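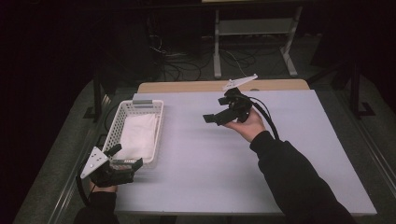

Peltstead Community Chorus
Minutes of the spring general meeting, 4/18/03

Called to order at 7:15 by Yulan Xie, after the piano lid was closed on those still using it as a meeting of their own.

Minutes of the March meeting were read. The altos asked that "a lively exchange" be changed to "an argument." So changed. Approved.

Money. We have $300 in checking and a bill for the hall. Yulan reported that the bill is smaller than the balance and was applauded. Dues are still outstanding from the back row, which studied its folders.

Spring concert. The program stands as follows: the Urbańczyk psalm settings, the two folk songs, intermission, the Clokus medley. A motion to cut the fifth psalm was made by the tenors, who have a high B flat in it. The basses spoke warmly in favor of the psalm, in which they hold one note for two pages. Motion failed. The tenors wish it recorded that they will do their best and that this should not be taken as a promise.

Pronunciation. We will say Urbańczyk the way the tape says it. Members who have their own way of saying it are asked to say it in the car.

Folders. Fifteen black folders are missing. Check under beds. Navy blue is not black, as was established at the Christmas concert under the lights.

Risers. The Skurnidier risers have been inspected and the squeak is on the left, second step. Discussion of who should stand there. It was suggested that a lighter person might help, at which point discussion became general. Chair ruled that the sopranos will rotate. Oil will be tried first.

Refreshments. The sign-up sheet has five entries for brownies and none for coffee, cups, or anything a diabetic could eat. Sheet to go around again. One brownie signer agreed to become a fruit signer, with regret.

Old business. The letter to the school about the thermostat has not been answered. A second letter will be sent, shorter.

New business. Proposal from the floor to sing something in June that people have heard of. Referred to the music director, who was looking for her glasses. Proposal to start rehearsals on time. Seconded from the doorway by two members just coming in. Carried.

Parking. Please stop using the dentist's spaces. He has begun leaving notes, and they are getting longer.

Adjourned 8:40. Sectionals followed, minus the tenors, who had gone home to rest their voices.

Next meeting after the concert, date to be set. Bring folders.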